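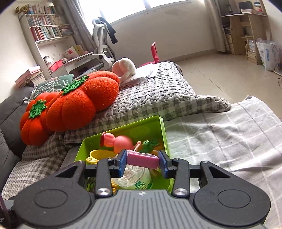
Pink block held over the green box, wrist view

Home | Forums | Grippers and Hands | Software | Search | Log in

Gripper width jumps when the pads go out of view
Posted 2 Apr 2024 by Abrehet Hadgu

I'm writing the processing step that turns hand-held gripper video into training trajectories. It gives me camera pose and jaw opening for every frame. Pose is fine. Jaw opening is giving me trouble.

I get the opening by segmenting the two blue pads and measuring the distance between them after undistortion. On open jaws it works well. On a small object like the block it also works, because both pads stay visible on either side. When a finger goes behind the rim of the box or down among the toys, one mask shrinks, its centroid moves, and the width jumps. The policy then learns a small open-close twitch right before the grasp. I can see it in the rollouts.

Test set is 75 episodes, 17 of them with at least one jump. I tried a median filter over the width signal. It removes the jumps but also smears the moment of closing, so the arm starts lifting before the fingers have closed all the way.

Current pipeline:
- fisheye undistortion
- color mask for the pads, largest blob per side
- centroid distance, lookup table to millimeters
- median filter, then resample to the pose timestamps

Any suggestions short of adding an encoder?

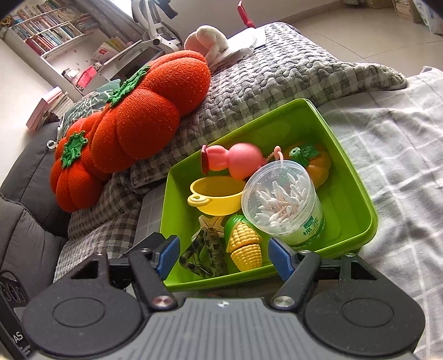 Beat Hauser wrote:
Drop the centroids. When part of a pad is hidden the centroid has to move, so what you have is a geometry problem and filtering won't fix it. Fit the inner edge of each pad instead. If you can see even a third of the edge you can place the whole line, because the finger only travels one way.

Also, a color mask is asking for trouble in a normal room. Put fiducials on the fingers and be done with it.

Wumley wrote:
Disagree on the fiducials. We had them at Bronberg and they got scuffed, and at close range they blurred whenever the hand moved fast. We went back to pads. I'd keep the mask and change the filter. Use a Kalman filter with a confidence taken from mask area, so a half-hidden pad counts for less. No smearing on the close if you run the smoother backward too.

Beat Hauser wrote:
That only works if the hidden stretch is short. Reach into a full box and you can lose a pad for the whole approach. Then your smoother is drawing a line between two guesses.

Wumley wrote:
Then flag the episode and throw it out. I'd rather lose data than invent it.

Abrehet Hadgu wrote:
Throwing out every flagged episode would hurt, as those are the cluttered ones and I need them. I did the edge fit over the weekend and kept the area weighting from Wumley. Down from 17 episodes with jumps to three.

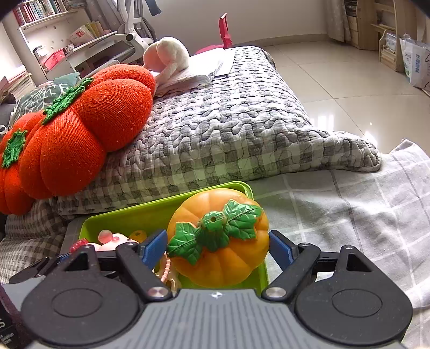

The ones that remain are all on wide objects, where the mask leaks or the edge fit grabs the wrong contour. I've added a prior from the linkage: both fingers are coupled, so if one side is good I mirror it and ignore the other. That needs the center line of the gripper in pixels, and mine was off by a little. Recalibrating now.

Ferraro wrote:
Mirroring assumes no play in the linkage. Have you checked that under load? On mine the pads lean outward when I squeeze something hard, and the lookup table is wrong for that whole part of the motion.

Abrehet Hadgu wrote:
Not checked. The table was made with nothing between the pads. I'll redo it with gauge blocks and post the numbers. The edge fit is in the repo under tools/width, the branch is called grandimness. Needs the lens file in the same folder or it quits without a message.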